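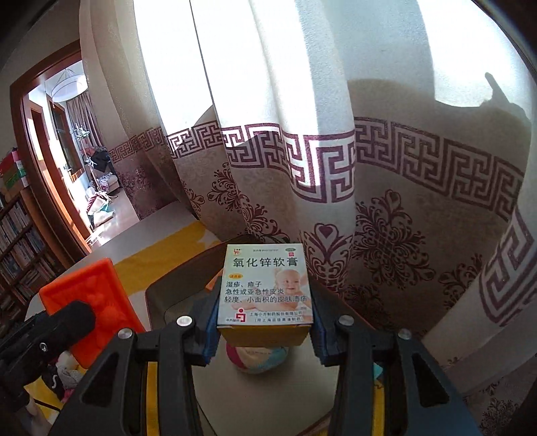
Slide 2. Who we are and what we set out to do

Good evening. I'm Athina Kontogiannis, and I'm speaking for the Clungate student robotics group. Vasiliki Fragkou and Norbert Balogh did the work with me, and Norbert will take the hardware questions at the end.

Our project is called Arboleda. The goal was to teach an arm to pick up household items by showing it how a person does it with a hand-held gripper. We had one school year and a small budget.

(Leave the first slide up until people have sat down. Then click.)

Slide 3. The gripper in the hand

Go back one slide if someone asks to see it again. Point out the blue ridged pads on the fingertips. They press on the two side edges of the medicine box and leave the printed front open to view. We asked everybody to grip boxes that way, because a hand over the label makes the item harder to pick out later.

The label is in Chinese and says zinc oxide ointment. Read it out if anyone asks.

Slide 4. What counts as one recording

One recording is one pick and one place. Start with the gripper open and away from the item. Close, lift, move, set down, open, back away. If you drop the item, keep going and mark it as a drop. Vasiliki wanted to delete the drops at first. We kept them, and they were useful when we were checking the labels.

We finished with 419 recordings. Of those, 33 were marked as drops.

Slide 5. Why we left the clutter in

Our first plan was a bare table. Rafail Mavromatis, our adviser, told us to record with other things close by, since that is how people's homes look. In the opening picture there is a small round item with colored panels right under the box, and more things off to the side. There is also strong sun on the curtain behind. Bright backgrounds gave us trouble all year and I will come back to that on slide 7.

Slide 6. Training

Keep this short. We trained three versions. The first used boxes only. The second added round items. The third added soft items such as cloth. Most of the audience will not want the settings. They are in the handout.

Slide 7. What went wrong

Sunlight. The arm was worse near a window in the afternoon.
Thin boxes. Squeezed too hard, they fold.
Naming files. We used 9 different spellings for the same item. Agree on names before you record anything.

Slide 8. Next

Styliani Athanasiadis takes over the group in July. She wants to try two grippers at once. Sign-up sheet is by the door.

Questions. Repeat each one into the microphone before answering.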